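On the Folding of Heavy Cloth

The household linen at Clellow has been under review since February, when the upstairs cupboard was emptied for painting and it became apparent that no consistent method had ever been applied to its contents. Items had been put away in whatever shape they came off the line. I undertook to bring the cupboard into order and to record the procedure here, as readers of this blog have asked on previous occasions how the heavier pieces are managed.

Sheets and pillowcases present little difficulty. They are thin, they are square, and they lie flat under their own weight. The present entry is therefore confined to the twill, which is another matter.

We hold two lengths of orange twill at this address. They were purchased from Gandska when the shop on Issa Road was reducing its stock, and they have served as table coverings, as a curtain for one unhappy winter, and as a throw for the long bench. The color was not my choice. My sister, Tatiana Danko, selected it, and I have come to regard it with some affection. In a dark cupboard it has the advantage of being found at once.

Twill of this kind has a diagonal weave, and the cloth tends to drift in the direction of that diagonal while it is being handled. A length folded in half with its corners matched will often be found out of true by the third fold. The layers step away from one another and the edges fan, and the person folding is then tempted to tug at the top layer. This should be avoided, as it merely moves the fault further down the stack.

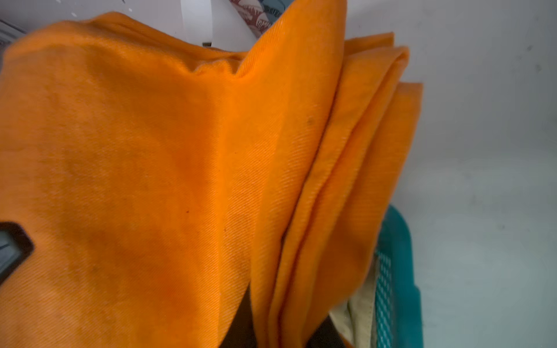
The better practice is to open the cloth out again as far as the last fold that was correct and to proceed from there. I place one forearm along the fold and draw the free side over with the other hand, keeping it low. Lifting the cloth high and letting it drop traps air, and the upper edge gathers into small wrinkles that must afterward be smoothed by hand. Smoothing is done from the fold outward, never toward it.

Pressing is a question on which this household is divided. Tatiana holds that a cloth intended for the table should be ironed before storage. I hold that it should be ironed before use, and that to iron it twice is a waste of an afternoon. The matter has been left open. The cloths are at present stored unironed, that being the position of the person who does the folding.

With regard to the shelf itself, the following arrangement has been adopted. Heavy cloth goes on the lowest shelf, with the closed fold facing the door, so that a single piece may be withdrawn without disturbing its neighbor. Table linen is placed above it. The Nosto boxes, which formerly held the napkins, have been moved to the hall, as their lids could not be opened beneath the shelf above.

I would add a note on marks. Bright cloth shows every speck, and it is worth passing a clothes brush over each face before it is turned in. A mark that is folded away in summer is generally discovered when guests are due.

Correspondence on the subject of fitted sheets has been received and will be addressed in a separate entry. I do not yet have a method that I would be willing to recommend.

Posted 4 July 2019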